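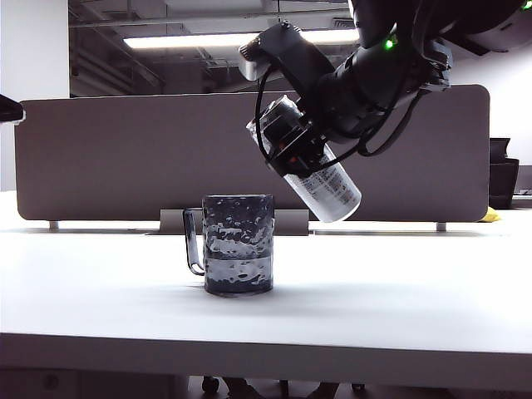 Levodcombe is to get a deposit scheme for drinks cans, eleven months after it was promised one and a fortnight after most residents had stopped asking. From a Tuesday in November, shoppers at the Griline supermarket on Station Road will pay a small extra charge on each can and get it back when the empty is returned. The rules on what counts as a can are generous. A plain silver-and-white one with small grey print down the side will do as well as any famous name, provided it was bought in the town and has not been flattened. Flattened cans, the leaflet says, "cannot be recognised", a phrase that will be familiar to anyone who has tried to report a pothole through the council website.

The scheme is run by Tolteo, which won the contract over two other bidders and has since installed its first return point beside the trolley shelter. A second is planned for Ķēniņš, the bakery and grocery on Mill Lane, where the owners have agreed to take cans over the counter until the equipment arrives. No date has been given for the equipment.

Money comes back as a paper voucher. It can be spent at Griline or Ķēniņš, or put in a box for the playing field fund, which has been saving for a new roof on the pavilion for long enough that the old roof has been repaired twice in the meantime. Vouchers run out after 80 days. Tolteo describes this as "a helpful prompt".

A trial over the summer brought in 636 cans from 76 households, and the council has called the result encouraging. It had hoped for rather more, having printed about 600 leaflets, a number of which were later found in the recycling, where they were at least in the right place. Those who took part said they liked the vouchers and disliked the queue. Several asked whether bottles would be included. They will not, for now, and glass should still go to the bank behind the library, which is emptied on a timetable known only to the lorry.
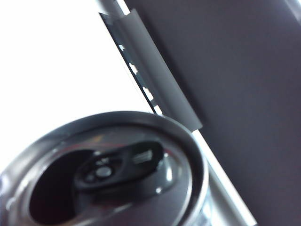
Cans must be empty before they are returned. Tabs may be left on.

The point about empties has been added in bold to the new leaflet. During the trial the return point had to be shut twice for cleaning, once for most of a bank holiday weekend, and the wasps are understood to have been delighted. Residents are now asked to drain cans at home and, if they can face it, give them a rinse.

There has been some grumbling about opening hours. The return point will be switched off at 8pm to spare the flats opposite, who put up with a good deal of crunching over the summer and wrote in to say so. Anyone arriving later with a full bag is asked to take it home again. Bags left by the trolley shelter will be treated as litter, and the deposit will go to whoever picks them up first.

The council will look at the scheme again in the spring. Leaflets are available from the library, the Griline customer desk and, in quantity, the town hall.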